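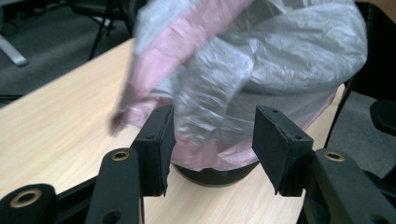
**What is in this dataset?**
Short demonstrations of one household chore, putting a plastic bag into a small wastebasket as a liner, recorded by students with hand-held grippers.

# Rasus Bags

Rasus Bags is the spring project of the Arnen robotics club. We wanted a task that anyone's grandmother could do in ten seconds and that would still make a robot sweat, and thin plastic bags were the clear winner! They stick to themselves, they float, they fold over the fingers, and they never take the same shape twice. We had a great time with this and we hope other student teams will too.

## Numbers

| | |
|---|---|
| Demonstrations | 804 |
| Used for training | 600 |
| Held out for testing | 204 |
| Longest demonstration | 234 seconds |

The split is by recording session, so you won't find the same session on both sides. Please keep it that way if you compare with our results.

## What's in a demonstration

Each one has its own folder:

- `left.mp4` and `right.mp4` - video from the two grippers
- `traj.csv` - gripper position and finger opening over time
- `note.txt` - one or two lines typed by whoever was recording
- `label.json` - outcome and bag type

Read the notes! They are messy and some are only a single word, but they often explain an odd pause or a second try better than the labels do.

## How we record

Two hands, one gripper in each. The person recording picks up a bag, opens it, gets it down into the basket and works the edge over the rim. Steps can happen in any order and people have very different habits. One of us always shakes the bag open first, others push it in closed and spread it from the inside. We left all of that in on purpose.

Before a session:

1. Check that both fingers close fully.
2. Tighten the finger screws (they do work loose).
3. Run `sync_check.py` and clap the grippers together once.
4. Start both recordings, then wait two seconds before moving.

The rim is where most of the time goes. Getting one side of the bag over is easy, and then you pull on the other side and the first one pops off again.
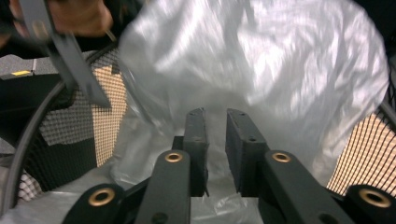 What helped us most was holding the finished side down with one gripper while the other one walks the edge around in small pinches. It's slow, but new members picked it up in an afternoon, and the trajectories came out a lot smoother than the early ones. If you only have time to look at a few demonstrations, filter for `two_hand_rim` in the labels and start there.

## Labels

`outcome` is one of:

- `lined` - bag sits in the basket with its edge over the rim all the way
- `partial` - bag is in, edge isn't all the way over
- `dropped` - bag ended up somewhere else
- `torn` - self-explanatory, and pretty satisfying to watch

Two members labeled every demonstration separately. When they disagreed, the whole club watched the video and voted, usually with snacks.

## Loading

```
pip install -r requirements.txt
python load.py --split train --outcome lined
```

`load.py` prints a summary and gives you an iterator. Add `--small` for half-size video, which is plenty for a laptop.

## Baseline

Our first policy is in `baseline/`. It grabs the bag nicely and gets it into the basket fairly often, then mostly gives up at the rim. We trained it for one night on the machine in the Ocampo lab. There's lots of room to beat it, so please do, and open an issue to tell us how!

## Known problems

- Finger opening drifts by a few millimeters in long recordings.
- Sound was never recorded, so the sync clap has to be found by eye.
- See-through bags confuse our tracking script. Positions in those demonstrations are noisier.
- Every session so far took place in one building, so expect trouble in other lighting.
- A handful of `note.txt` files are empty.

## Coming up

We're entering the Drestidix student challenge in April with a policy trained on this data. After that the plan is bigger baskets and drawstring bags - the drawstrings have already beaten us twice in practice. Pull requests for new loaders are welcome at any time, and small fixes to the docs count too.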